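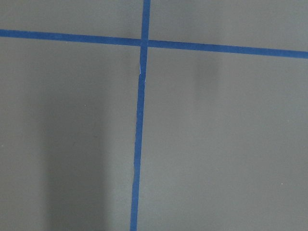
My sister read the last post and wrote back that blue tape is for painters and if I want a grid on my sorting table I should draw it on with a marker and be done. Fine. Fair point maybe. But marker is forever and tape comes up, and I have changed my mind about this table 2 times already this month.

Home Posts Workroom Mending About

Sun 30 July
posted by the Rinitero workroom blog

Quick one, I have bread in the oven.

So the button project. For anyone new, I bought the Litby lot, which was listed as 2,000 mixed buttons, and it has been sitting in bags since spring. Nowhere to sort them. The kitchen table gets eaten on, the floor is the floor. Finally cleared off the gray top in the back room and put tape down. One strip across, one strip down. Four areas, not equal, not even close. I did it by eye and the across one slopes and the down one leans. Was going to measure. Did not measure.

Also the long strip has a bad spot just under where they cross, a little pale sliver on the left side, and the edge is kind of wobbly below that. My sister will have something to say. It holds buttons apart, that is the job.

How I'm doing it, for now:

Top left - shirt buttons, anything small and white-ish.
Top right - metal. It's a skinny area but there isn't much metal.
Bottom left - coat buttons, big ones.
Bottom right - everything else, so most of it.

I know. Most of it in one corner is not sorting. But the first pass is only to get the easy ones out, then the everything corner gets swept up and goes round again by color. Some 70 of them have thread still on and those go in a jar for a TV evening with the little scissors.

Things I'd tell myself before starting. Matte top is so much better than the shiny one I tried first, the lamp glare gave me a headache and I kept picking up reflections. Wipe it down before the tape, lint gets everywhere and I still have specks. Press the tape with the back of a spoon. And don't tip the whole bag out!! I did that in June with the Vodari tin and was finding buttons under the radiator for a week.

Somebody asked about storage in the comments last time. Jam jars for now. I looked at the Vodari drawer sets, the shallow ones, and they are nice but it's a lot of money to put buttons in. Maybe in August if I sell a few sets. The Jurčo cabinet is still out in the hall waiting on handles so that's no help, and the top drawer sticks anyway - needs wax I think, or a plane, havent looked.

Oh and the second tape question, does it leave gunk. Don't know yet. Its only been down a few days. On the old table I left some for a whole winter and it came up in tiny bits, so I'll pull this before fall and put fresh down. Straighter maybe.

Next post is the coat buttons, I want to match up sets of four or more and see what is worth carding. If you're missing a big brown one with four holes write me, I have a feeling.

Bread. Going.

Contact | Copyright Rinitero | Back to top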